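Equipment Review: The Vellent Two-Arm Teaching Cell in a Student Robotics Club

Prepared for the Instructional Equipment Series, Cordeiro Technical Institute
Reviewer: Iolanda Bastos, Laboratory Instruction
28/10/2020

The Vellent teaching cell was purchased for the Flarkton Robotics Club in order to give second-year students regular access to a pair of full-size arms. This review covers the club's first term of use, with attention to setup, teaching, the grippers, the supplied course material, and upkeep. The activity used throughout was the club's marker task, in which students program the arms to take markers from a cup, carry them to assigned sections of a taped table, and return them.

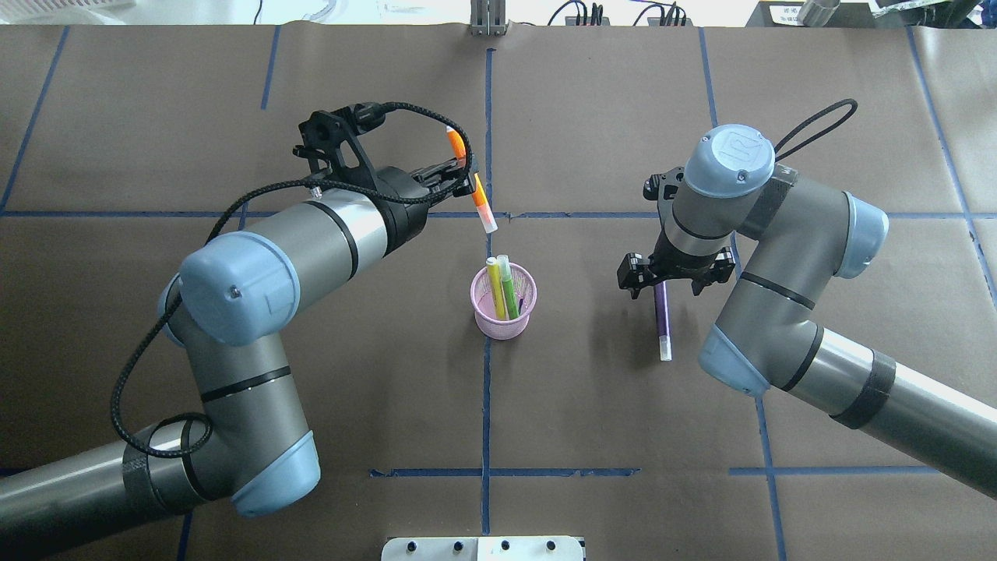
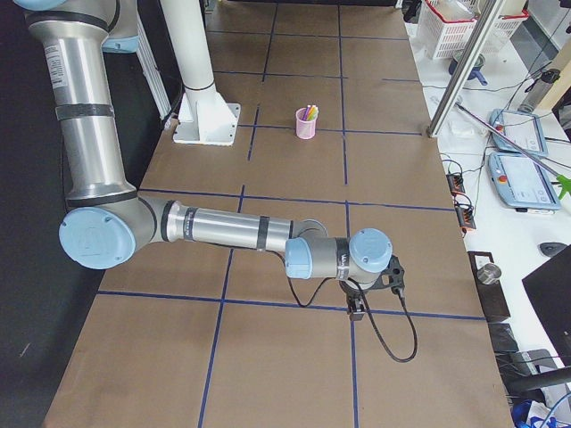
The club's marker task on the taped paper surface, with the pink cup as the pickup point.

Background to the Review

The Flarkton club is open to students from the mechanical, electrical, and computing programs. Most members arrive with some programming experience and very little experience with machinery. Before this year the club worked with small desktop arms, which were reliable but gave a limited idea of what a working cell demands. The request for larger equipment was put forward by the club's faculty adviser, Barış Eren, and was approved on the condition that a written review be made available to other departments considering a similar purchase.

The reviewer attended club meetings through the term, read the students' logbooks, and spoke with the adviser and two student team leaders, Albane Deschamps and Hiếu Cao. Vellent was not consulted and did not see this text before it was issued.

Setup and Installation

Installation was carried out by the distributor, Dultlow, over two visits. The first visit covered mounting and power. The second covered joint limits, tool settings, and a handover session for staff. The printed installation guide is clear on mechanical matters and weak on network settings. Staff who intend to connect the controllers to a campus network should expect to ask for help from their own computing office.

The work surface is left to the purchaser. The club chose brown kraft paper with dark blue tape dividing it into rectangles, and the choice has worked well. Students can refer to a section of the table in conversation and in their code, and a damaged sheet can be replaced before a meeting without touching the program. The tape edges should be pressed down firmly. In the second week a lifted corner caught on a gripper finger and pulled a strip out of line, and the affected team had to measure its positions again.

Space deserves more thought than the brochure suggests. The side table beside the cell fills quickly with pendants, power strips, and cables, and a club that shares its room with other groups will want a fixed place for each of these. A wall hook or shelf for the pendants would be a sensible addition to the package.

Teaching Positions

Programs are built by moving an arm to a position, saving it, and arranging the saved positions in order. This may be done from the touchscreen pendant or, after the second lesson, from a computer. Beginners were able to save and replay a short motion during their first meeting. The pendant menus use plain terms, and the emergency stop is easy to reach with the pendant held in either hand.

Two weaknesses were noted. The screen responds slowly when a program contains many saved positions, and several students pressed a button twice in the belief that the first press had not registered. The naming of positions is also awkward. The pendant assigns a number by default, and renaming requires four separate steps. Students tend to skip the renaming, and their programs become hard for a teammate to read. The club now requires every position to be named before a program is submitted for a run, and the adviser reports that this rule has reduced the time spent finding errors.

Hand guiding, in which the student pushes the arm to the desired position, is smooth at the shoulder and elbow and somewhat stiff at the wrist. Fine adjustment of a marker above the cup is better done from the pendant.

Grippers

Each arm is fitted with a black two-finger gripper. For the marker task the grippers are adequate. They close evenly, and the force setting can be changed from the program. A marker held near its middle stays in place through normal moves. A marker held near the end will turn in the fingers if the arm stops suddenly, and students learned to lower the speed in the last part of each approach.

The angular shape of the fingers makes entry into a crowded cup difficult. When several markers lean together, the fingers are likely to push a neighboring marker aside before closing. Ms. Deschamps's team dealt with this by approaching from a slight angle and by choosing the outermost marker first. Mr. Cao's team wrote a short routine that opens the gripper only as far as needed. Both methods were accepted for credit. Narrower fingers are offered as an accessory, and the reviewer recommends including them in the original order.

The gripper cable runs outside the arm in a loop. It needs enough slack for the wrist to turn and must be checked before each program is run for the first time. The students' checklist has an entry for this, placed directly after the entry for the emergency stop.

Working with Two Arms

The strongest argument for the cell is that both arms reach the same part of the table. Sharing a single pickup point obliges students to think about order and waiting, which are subjects that a single-arm kit can present only on paper. The controllers exchange simple signals, and a student can set one arm to hold its position until the other has cleared the cup.

The supplied software does not prevent every conflict between the arms. It will stop the motion when contact is detected, and it offers a shared-zone function that permits one arm at a time inside a marked area. The function must be switched on in both controllers. The manual mentions this once, in a footnote on page 207, and two of the club's teams missed it. A warning on the pendant would be far more useful.

All two-arm runs at Flarkton are performed first at reduced speed, with a staff member present and a student assigned to the stop button. This arrangement should be considered a condition of use in any teaching setting.

Course Material

The package includes a teacher's binder and a set of student worksheets. The early worksheets are well written and may be used without changes. The later ones assume a knowledge of coordinate frames that many second-year students do not yet have. Marcelino Honorato of the mathematics section prepared two replacement worksheets on this subject, and these are available to other departments on request.

The worksheets allow 140 minutes for the first complete exercise. Club teams generally needed a second meeting to finish it. Instructors with a fixed laboratory period should divide the exercise at the point where the first arm completes its return move, where there is a natural pause and the work can be saved.

Reliability and Upkeep

The controllers recorded 1,642 completed program cycles during the review period. One fault required outside service, a loose connector at the base of one arm, which Dultlow corrected without charge. Other stoppages were the result of student programming and were cleared from the pendant.

Routine care is light. The arms are wiped down weekly, the mounting bolts are checked monthly, and the finger surfaces are cleaned when ink builds up on them. Consumable costs have been limited to paper, tape, and markers. Caps should be kept on the markers during practice, both to protect the paper and to keep the grip diameter consistent.

Software updates are delivered as files to be loaded by hand. The October update changed the layout of the program screen and made several of the worksheet illustrations out of date. Institutions may prefer to postpone updates until the end of a term.

Suitability

The cell is suited to clubs and classes that have a supervised room, a permanent floor position, and at least one member of staff with time to learn the system well. It is less suited to a club that must pack its equipment away after each meeting. Groups whose main interest is programming, with little concern for physical setup, would be served equally well by the desktop arms at much lower cost.

Members of the Flarkton club have asked to continue the marker task next term with a handover between the arms, and the adviser has agreed to this provided that the narrow fingers have been delivered.

Summary of Ratings (out of five)

Installation and documentation: 3
Pendant and programming: 3.5
Grippers as supplied: 3
Two-arm operation: 4.5
Course material: 3.5
Reliability: 4
Overall: 4

Recommended for purchase, with the narrow finger set and with staff training arranged before students begin. Departments wishing to observe a club meeting should write to the Laboratory Instruction office, Room 700.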